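Horkar Fitted Table Cover: Review After a Winter of Laundry

I bought the Horkar cover in December to go over a big table that I use for folding clothes. Before that I folded on the bare top for years, and before that on a bath towel, which slid. The cover cost $31 in the largest size. I paid for it myself and have no connection to the company.

Horkar sells it in five sizes and a handful of plain colors. It is a cotton cloth with a 400 thread count on the label and elastic sewn into the four corners, so it goes on much like a fitted bed sheet. A fitted bed sheet is what most people will compare it to, and I'll get to that. The largest size is 142 centimeters across the short side. Measure your table first, and measure the thickness of the top as well. The corner pockets are shallow. They hold well on a top of normal thickness and will pop off a mattress or a thick foam pad.

Putting it on takes a couple of minutes. Do two opposite corners first, then the other two. If you go around in a circle the last corner fights you.

What it's like to fold on

The first thing you notice is that clothes stay where you put them. On a bare top a folded shirt drifts when you push the next thing up against it, and denim is worse, as the weight of the legs pulls the whole thing off the edge while you're still lining up the hems. The cloth has enough grip to stop that.

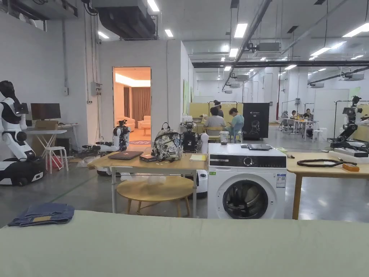
Grip can be a problem too. With a fleece or a wool sweater you can't slide the garment around to face you, you have to lift it and set it down again. I fold from one side of the table and don't walk around it, so I lift a lot of sweaters. If your laundry is mostly knits, a smoother cover would be easier to live with. T-shirts, towels, pants and pillowcases are all fine.

A pale color was the right choice for me. Dark socks and blue shirts show up at a glance, and so does a stain that didn't come out. Lint shows less than I expected. Black lint does show, and I go over the cloth with a sticky roller after a dark load.

The Esen cover I tried before this one was a polyester blend, thinner, with a cord you pulled tight underneath. It cost less. The cord worked loose every few days and the cloth crept toward whichever side I was working on. It was better at one thing, which was that it never wrinkled. The Horkar comes out of the dryer creased and stays that way unless you iron it or pull it on slightly damp. I pull it on damp and leave it overnight. It's flat by morning except near the seams. 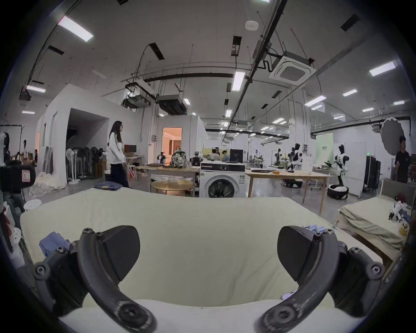

Ainhoa Garrido wrote to me after I posted my first notes on this cover, and she disagreed with most of them. She has folded on an ordinary bed sheet for years, tucked under a table top and held with four binder clips, and she said she couldn't see what the extra money was for. Her point was that a sheet gets washed with the other sheets, and when it wears thin in the middle you turn it around or cut it up for rags. She also said elastic always goes first, on everything, and that clips don't wear out.

She's right about the elastic. Mine has softened a little at one corner, the one I always pull off first. It still holds. I tried her clips for a week with a spare sheet and they do work, but I caught a sleeve on one and I didn't like having them at hip height. If you already own the sheet and the clips, start there and see if it bothers you.
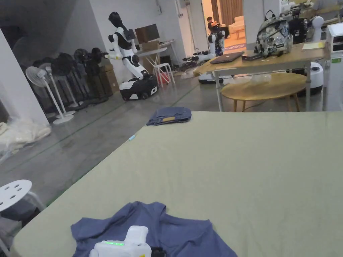
Folding well depends more on how you use the space than on what covers it. I keep finished things at the far side of the table and leave the near side clear for whatever I'm working on, so nothing done gets dragged back into the pile. Shirts come up one at a time. A T-shirt with the collar and a sleeve bunched together needs a good shake and a full arm's width on either side before you can make the first fold, and a small table won't give you that. Jeans are the easy part. Leg over leg, then up toward the waist until you have a neat rectangle with the leather patch on top, and they can sit at the back for as long as you like. I try to do the jeans first for that reason and I usually forget.

Washing it

The label says cold water, tumble dry low. I followed that the first few times and then stopped paying attention and washed it warm with towels. It shrank slightly in the long direction. It still fits, but it's tighter to get on, and I would go back to cold if I were starting over. The color hasn't changed that I can tell. There was some loose thread along one hem from the start, which I trimmed with scissors, and it hasn't run.

Don't use fabric softener. It takes away the grip, and it took two plain washes to bring it back.

Wear

The cloth has thinned a little along the front edge, where I lean. I don't iron on it and wouldn't, as there is no padding and the heat goes straight through to the table. Lucian Sârbu asked me whether it could double as a pressing cloth with a blanket underneath. It can't in the size I have. The blanket uses up the depth of the corners and the elastic slips off.

It also turns into a place to set things down, like any covered table. Keys, a phone, mail. With a loose sheet, you pull the shirt and the whole lot moves. With the corners held, most of it stays put.

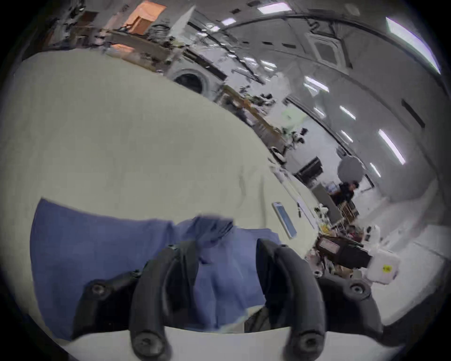

Compared with the Echevarría pad

The other product people ask about is the Echevarría folding pad, which is quilted and rolls up. I borrowed one for two weeks. It's softer, and you can press a shirt on it in a pinch. It costs more than twice as much, it's heavy, and the quilting leaves a faint pattern on thin cotton if you press down hard while folding. It also covers only the middle of a large table. For someone who folds on a kitchen table and needs to clear up before dinner, I'd pick the pad. For a table that stays a laundry table, I'd pick the Horkar.

Where to buy

I got mine from Bunder, which carries all the sizes and ships them folded flat in a paper sleeve. They took back a cover I had ordered too small without any argument, though I paid the postage. The middle sizes tend to sell out.

Rating: four out of five. I took off one for the shallow corners.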